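# About Umcombe Water Testing

Umcombe is a private laboratory that tests drinking water from household wells, small public systems, and commercial buildings.

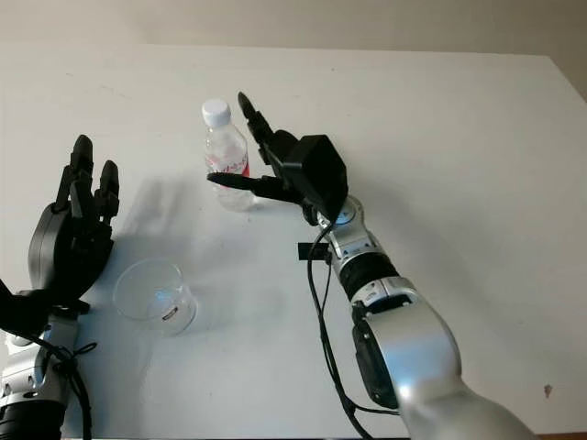 **What does the laboratory test for?**

The standard well panel covers total coliform, E. coli, nitrate, nitrite, lead, copper, arsenic, iron, manganese, hardness, pH, and dissolved solids. Other compounds are tested on request.

## Background

The laboratory was started as the testing bench of Ó Gríofa Well & Pump, a drilling contractor that needed faster bacteria results before handing over new wells. Outside customers began bringing in samples, and the bench was separated into its own company under the Umcombe name. Ó Gríofa remains a customer. It has no ownership share and no access to results other than its own.

The company now serves 65 small public systems on scheduled monitoring contracts. The remainder of the workload is private wells, most of them tested once a year or at the time of a property sale.

## Methods

Bacteria samples are incubated for 24 hours and read against a color comparator. A positive result is reported to the customer by phone the same day, with the written report to follow. Metals are measured by mass spectrometry after acid preservation. Nitrate and nitrite are measured by ion chromatography. Hardness is calculated from calcium and magnesium and reported both in milligrams per liter and in grains per gallon, as most softener manuals use the second unit.

Each batch includes a blank, a duplicate, and a spiked sample. If any of the three falls outside its control limits, the batch is rerun. If too little sample remains for a rerun, the customer is asked for a new one at no charge.

The full list of available analytes runs to 110. Radon and volatile organics need special containers and must be arranged before collection.

## Samples and records

Bottles are supplied by the laboratory. Bacteria bottles are sterile and contain a small amount of preservative powder, which should be left in place. Samples collected in household containers are not accepted for bacteria or metals.

Bacteria samples must reach the counter within 30 hours of collection, on ice. The counter is open weekdays from 8 a.m. to 4:30 p.m. and on Saturday until noon. Saturday drop-off is limited to metals and general chemistry.

Records are kept in Stinder, a sample tracking system written for the laboratory and maintained in-house. Customers receive a login with their first report and can download past results as PDF or CSV. Results are released only to the person or firm named on the submission form.

## Locations

The main laboratory and the sample counter are at 77 Tarkar Road. Parking is at the rear. A locked drop box for chemistry samples is mounted beside the side door and is emptied each weekday at 7 a.m.

Bottle kits may be picked up at the counter or ordered by mail.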